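Pestik round waste bin, reviewed after two months of use

I bought the Pestik bin in March from the Janix shop, for 154 crowns. We needed something small for the room with the big table, where we open parcels and have our snacks. The bigger model from Ukis was too tall to go under there.

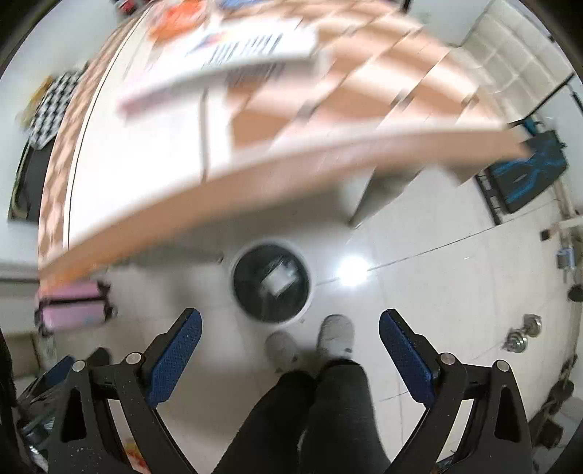 Page 78

The bin is light and easy to move with one foot. On our tiles it slides a little too well, and I would like rubber on the bottom. Washing takes one minute in the shower. 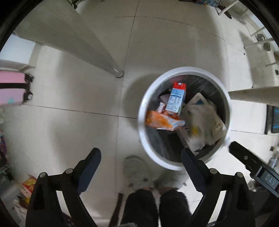

My main complaint is the size. For paper and small wrappers it is enough, but packaging takes the space very quickly. One flattened package lying across can fill half of the bin, and then a drink carton and a few wrappers finish the rest. I also wish the rim could hold the bag better, as a bit of plastic always comes out over the side. I use the thin dark bags and they fit well in the width.

I would buy it again for a small room, but for a kitchen please take a larger one.

Stojanović, 10/06/2024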